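Lecture 7: Action chunking and receding-horizon execution in two-arm laundry handling

Course notes, Robot Learning II. Notes by Ivone Teixeira, revised after comments from Calum Nisbet.

7.1 Where we are

Lecture 6 ended with single-step behavior cloning and its main failure: small errors in the predicted action move the robot to states that the training data does not cover, and the errors grow with the length of the episode. Laundry handling is a hard case. Episodes are long, the cloth has no fixed shape, and a demonstrator often pauses with no visible cause in the images.

Pauses matter more than they seem to. If the policy sees one image and predicts one action, a pause in the data teaches it that the right action near that state is to stay still. The rollout then stalls.

7.2 Chunked prediction

Let o_t be the observation at step t and a_t the action, with both arms and both gripper openings stacked in one vector. A chunked policy predicts

a_t, a_(t+1), ..., a_(t+H-1)

from o_t alone. We execute the first K of these, with K no larger than H, then observe again and predict a new chunk. K = 1 gives back closed-loop control at every step. K = H runs each chunk to the end without looking.

The runs discussed in class use H = 41 and K = 18. The training set is the Garkine set, 982 demonstrations collected by Uyên Thân and Edivaldo Frota.

7.3 Observations

The policy takes a head view and the wrist views, all captured at the same control step. Each image goes through its own encoder, and the features are joined with the joint positions before the action decoder.

The views do different work. The head view relates the arms to the basket and the clothing. A wrist view gives detail near the fingers when they are at the cloth, but it can hold very little of the task when the arm points elsewhere.

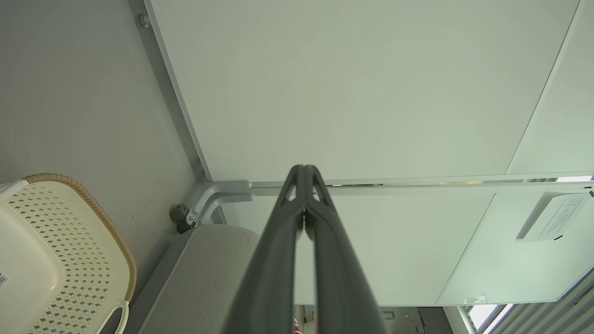
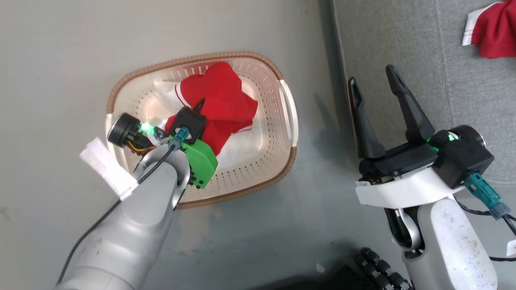 Wrist view first, then head view. The basket is in both.

7.4 Wrist-view dropout

A policy trained on all views tends to lean on whichever one predicts the demonstrator best. In the Garkine set that is often a wrist view, including parts of it that have no bearing on the cloth, such as walls and furniture behind the fingers. Performance then drops when the base is parked at a slightly different angle.

The fix used here is to replace the features of one wrist view with a learned placeholder vector during training. The view is chosen at random for each sample. Dropout is applied to the whole chunk, so the decoder cannot recover the missing view from a neighboring step. Nothing is dropped at test time.

7.5 Result

Gervásio Figueiredo ran 19 trials per condition at the Zornthorpe lab, with the same start poses across conditions. Three points to take from them:

1. Chunking removed most of the stalls seen with single-step cloning. The remaining ones occurred at chunk boundaries.

2. Larger K gave smoother arm motion but more missed grasps. The cloth moves after first contact, and the rest of the chunk was planned for its old shape.

3. Wrist-view dropout helped when the base pose was changed. With the base pose fixed, the difference was too small to separate from trial noise.

The third point should be read with care. The trials cover one room and one type of basket, and the start poses were set by hand.

7.6 Exercises

a. Write the training loss for a chunk of length H when the episode ends before step t+H-1. State how the padded actions are masked.

b. Overlapping chunks can be averaged with weights that fall off exponentially with age. Show what happens to the average when two chunks close the gripper at different steps.

c. Propose a rule that picks K from the gripper opening - short near contact, long in free motion. Name one case in which your rule picks wrongly.

Reading for next time: the Prorari handout on diffusion decoders, sections 1 and 2.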